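Community News | Housing & Facilities

Reading time: 4 minutes

Shared Laundry Room Reopens at Pennington House

17 August 2024

The shared laundry room on the lower level of Pennington House in Zernondale has reopened to residents following a renovation that began in April. The room serves all 78 apartments in the building and is available every day, including public holidays, from early morning until late evening.

The Birnia Housing Association, which manages the property, approved the project after a review of repair records showed that the previous machines were out of service more often than those in any of its other buildings. The older units were top-loading models installed when the building was last refurbished. Several had been repaired more than once, and replacement parts had become difficult to obtain.

Work included new water supply lines, an additional floor drain, improved ventilation and the resurfacing of the floor in smooth gray. The entrance was widened at the same time to allow easier access for residents who use wheelchairs or walkers. The total floor area of the room is 900 square feet, unchanged from before.

The new washing machines are front-loading models. Residents who have not used this type of machine before are advised that the door locks when a cycle starts and remains locked until the cycle has ended. The door should not be forced. If it does not release within a few minutes of the end of a cycle, residents should call the building office.

Each machine carries its energy label on the lower left of the front panel, and the code printed on the label may be scanned with a phone. The small oval cover at the lower right is for maintenance staff only and should be left closed. 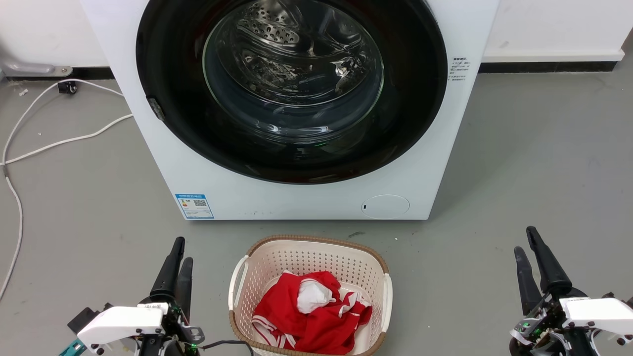 Use of the Room

Residents are asked to bring their laundry in a basket or other open container and to place it directly in front of the machine while loading and unloading. Baskets with perforated sides are recommended for damp items. Bags and baskets should not be left in the walkway between the machines and the door, as this is the emergency exit route for the lower level.

Machines may be reserved in advance through the sign-up sheet at the entrance or by calling the building office. A reservation is held for 13 minutes after its starting time, after which the machine may be used by another resident. Laundry left in a machine after the end of a cycle may be moved to the folding table. The Association does not accept responsibility for items left unattended.

Only liquid or powder detergent suitable for front-loading machines should be used. Dyes, bleach in quantities above those stated on the product label, and items soiled with oil or paint are not permitted. Rugs and pet bedding should be taken to the larger machines at Hokgate Court, where residents of Pennington House may continue to book a time at no additional charge.

A standard wash cycle takes 54 minutes. Residents are asked to start their last load early enough for it to finish before closing time. After each use, the door should be left slightly open so that the drum can dry, and the rubber seal should be wiped with a cloth. Any coins, buttons or other small objects found in the drum may be handed in at the building office.

Charges and Payment

The price of a wash remains the same as before the renovation. Payment is by resident card. Cards issued for the previous machines will continue to work and do not need to be exchanged. Residents whose cards are damaged or lost may request a replacement at the building office during regular hours.

The temporary arrangement under which residents of Pennington House used the laundry room at Hokgate Court for everyday washing has now ended. The Association thanks residents of both buildings for their patience during this period.

Further Work

A second phase, covering the drying area and the adjoining storage room, is planned but has not yet been scheduled. Residents will be informed in writing before any work begins. Comments on the new room may be left in the box beside the mail area or sent to the building office.

Contact the Building Office | Report a Repair | Accessibility
© 2024 Birnia Housing Association. All rights reserved.
Back to top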